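Thread: Screen print cracking after cold wash, plastisol on cotton/poly

letine_prints
26 May 2022
Shop is a two-station manual press with a flash unit and a small belt dryer, a Vurell. I've been running plastisol on a 50/50 fleece blank and the same ink on ringspun tees. The tees pass a stretch test off the belt. The fleece cracks along the heavier fills after five washes, cold, inside out, hung to dry. Belt speed is the same for both. Ink is Karker brown and Karker gold, 110 mesh, print-flash-print.

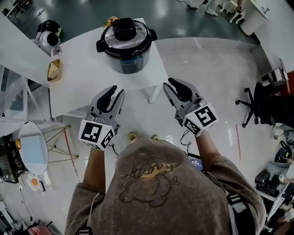 Temp gun reads 325 F on the ink surface at the exit for both garments. The supplier says 320 F is full cure. I'd like to know if I should slow the belt or raise the panel.

mesh_and_after
Slow the belt. A gun reads the surface. Fleece holds moisture and the pile keeps the bottom of the ink film cool. You need the whole film at temperature. Put a probe under the ink in a thick area and log it through the tunnel.

bukhari_bench
Agree on the probe, disagree on the belt as first move. 110 mesh with two strokes is a lot of ink on a 50/50. Go to 156 and see if the fill still cracks. A thinner deposit cures with the settings you already have.

letine_prints
At 156 the gold goes dull on dark brown. I tried it in January and rejected the batch.

bukhari_bench
Then underbase it. Dull gold is an opacity problem and you are solving it with thickness.

mesh_and_after
An underbase adds a third layer and a second flash. Total deposit ends up close to where it started.

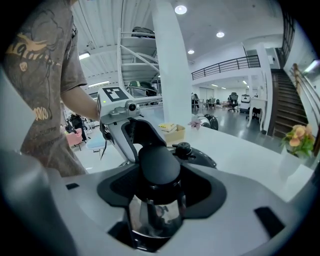
Does a longer dwell risk dye migration on the 50/50?
The risk goes up with fabric temperature more than with time, so keep the panel where it is, use a low-bleed ink on anything with polyester, and check a print again after 2 days before shipping.

flatstock
Do the wash test on scraps first. My log for the same kind of fleece: 126 test prints, 78 held at the slower belt through ten washes. The failures were nearly all on pieces printed the day the cartons were opened. Damp stock. I now run blanks through the dryer once before printing.

bukhari_bench
What was the mesh on those?

flatstock
110, two strokes, white only. No gold.

bukhari_bench
Then it says little about the metallic. Flake load changes how the film bends.

letine_prints
The gold is a flat yellow-gold, no flake. Donut probe is ordered. Belt goes down a notch tonight and I'll pre-dry half the run, same screens, same squeegee. Will post the readings with wash results.

mesh_and_after
Log the probe on the pre-dried half separately.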